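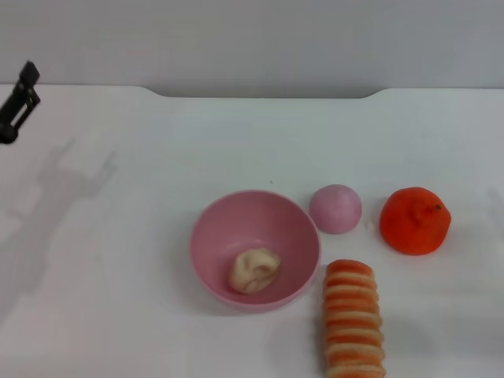
White table, pale grey wall, and that curve along the back edge.

27 June 2024

I have been writing letters again. Proper ones, with a stamp and a second sheet when the first runs out, and I'm enjoying it so much that I've let the blog go quiet, for which I'm sorry (my sister noticed, so that's one reader accounted for).

It began with a shoebox. I was looking for the guarantee for the kettle, and at the bottom of the wardrobe I found all the letters Tatu Mwakalinga sent me after she moved away from Ollbridge, when we were both 17 and quite certain our lives were over. I sat down on the bedroom carpet and read the lot, and the kettle was forgotten until well into the evening. They are wonderful letters! There's one that is entirely about a bus driver who wouldn't let her on with a cake. There's another where she changes pens halfway through, twice, and complains about each of them in the margin. I had forgotten that she used to draw a little weather report in the top corner, usually rain.

We do still talk, of course, but these days it's mostly thumbs-up signs and pictures of other people's dogs. So I wrote to her. I found a pad of lined paper and started with the weather, as seemed only right, and when I next looked up I'd filled 4 sides and my hand ached like anything. I'd lost the knack of holding a pen for longer than a shopping list. My handwriting, never lovely, goes downhill quite sharply on the third side, and by the fourth I think she'll have to guess.

What surprised me was how different the news came out. On the phone I'd have said that work was fine and the garden was a mess. On paper I found I had a great deal to say about the garden, and about the neighbour's fig tree, which leans over our fence and has been the cause of some very polite conversations. I also told her about Dad's hip, and it was easier than saying it aloud.

Her answer took two weeks. I'd got into the habit of being near the front door when the post came, pretending to sort out the shoes. And then there it was, with her same slanting capitals on the envelope, and a tiny cloud drawn in the corner of the first page. I made tea before I opened it. I read it once quickly and then again slowly with a biscuit.

Since then I've written to my aunt, to my old piano teacher, and to a cousin who rang up rather worried to ask whether something had happened. I've promised him I'm quite well and that he's getting another in October, when it's his birthday.

If you'd like to try it, do buy the stamps first, a whole book of them. I had a letter to my aunt sitting on the hall shelf for days for want of one, and had to add a P.S. and then a P.P.S. to bring it up to date.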